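Varnirine (grout additive) 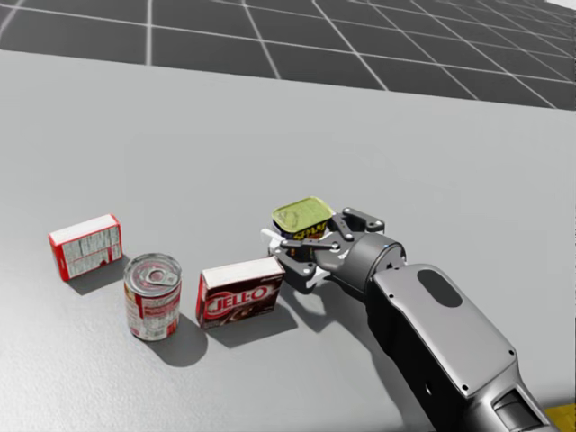 Dark gray floor ruled into large squares by thin white lines, beyond a tabletop with groceries. Computer rendering.

Varnirine is a liquid additive for cement-based tile grout, sold as a replacement for some or all of the mixing water. It is made by Sondilov, a manufacturer of building chemicals, and is meant to make joints less absorbent, more flexible and easier to keep one color. It has managed the first two fairly well. The third has kept the company's complaints desk in work for most of the product's life.

Background

Ordinary cement grout is a mix of cement, fine sand (left out for narrow joints), pigment and water. Once it hardens it is full of tiny pores, and the pores take in whatever is put on the floor, including the dirty mop water that was supposed to clean it. Tile setters have treated this as a fact of nature for a very long time, on a par with rain, and have generally been paid and gone before it shows.

Additives of this type are polymer emulsions, usually milky white, in which very small particles of plastic are suspended in water. As the grout dries the particles join into a film that partly lines the pores and helps the grout grip the edges of the tile. The same idea is used in tile adhesives, patching mortars and thin repair coats, under a wide range of names and an even wider range of prices.

Sondilov began as a supplier of curing compounds for concrete yards and moved into tiling products when it found that homeowners would pay more for a bottle than contractors would for a drum. The name Varnirine has no known meaning. An early brochure called it "evocative."

Composition and forms

The product is an acrylic emulsion with a defoamer and a preservative. The label states a solids content of 20 percent. It comes in two forms:

Varnirine Standard, for sanded and unsanded grout on walls and floors indoors.
Varnirine 629, for balconies, entryways and other places that freeze. The number refers to a laboratory batch and has been explained to customers at various times as a temperature, a strength rating and a standard. It is none of these.

Both are sold by the bottle and by the drum. The drum is better value per liter and almost impossible to pour neatly, so the saving tends to end up on the subfloor.

Use

The additive is stirred before opening, then poured into a clean bucket ahead of the grout powder. Mixing is done slowly. A fast drill whips in air, and the air comes back later as pinholes. The mix is left to stand, stirred again and packed into the joints with a rubber float held at an angle.

Excess is wiped off with a damp sponge once the grout has firmed up. With plain grout there is a generous stretch in which to do this. With Varnirine there is a shorter one, and the instructions mention it on the back of the bottle, below the recycling mark. Anyone who misses it is left with a thin, gray, rubbery veil over the tile, known in the trade as polymer haze and in private homes by other words. Weak acid cleaners, which remove ordinary cement haze, have little effect. A nylon pad and patience usually work on glazed tile. On unglazed stone, prevention is the only method with a good reputation.

Work should stop when air humidity goes above 85 percent, when the film forms slowly and can dry patchy. The limit rules out a fair share of the bathrooms in which the product is used.

Color

Pale grout mixed with Varnirine dries slightly darker than the sample card. Dark grout can dry slightly lighter. Sondilov recommends a test joint in a closet, advice that is sound and widely ignored. Color differences between batches are most often traced to the amount of liquid used, with the first bucket measured carefully and later ones judged by eye.

Charcoal and black joints are the hardest case, as mineral salts carried up by moisture show on them as a white bloom. The additive slows the bloom. An old version of the label said "stops," and was reprinted.

Distribution and rivals

Outside its home market the product is handled by Jayawardena, a wholesaler of tiling supplies whose catalog lists it under adhesives, sealers and, for one season, paint. Its main rival is Zodotent, a dry additive already blended into bagged grout. Supporters of Zodotent point out that it needs only water and leaves less to go wrong. Supporters of Varnirine answer that it can be used with any brand of powder. Both groups are active on tiling forums, where the argument has outlasted several of the floors.

Epoxy grout avoids the matter entirely. It is almost non-absorbent and holds its color, but costs more, sets fast and is disliked by people who have to kneel while using it.

Storage and disposal

Unopened bottles keep for 2 years in a frost-free place. Frozen emulsion separates into water and something like cottage cheese, and shaking does not bring it back. Leftover liquid should not go down a drain, where it will do what it was designed to do. It can be mixed with waste grout, allowed to harden and thrown out as rubble where local rules permit.

See also

Grout haze
Efflorescence
Movement joint
Thinset mortar

Comments (4)

tilesaw_mike_no_more: The wipe-off time is the whole story with this stuff. I work in small patches and keep a second bucket of clean water by my knee. Article should say more about that.

hallwayproject: Used the 629 on a front step in October and it's still tight. Color is nothing like the card though. I wanted "sand" and got "wet sand."

grayjoints: Does it work over old grout as a sealer? The guy at the counter said to just brush it on.

tilesaw_mike_no_more: @grayjoints No. Rake the joints out and regrout, or buy a real sealer. Brushed on top it peels.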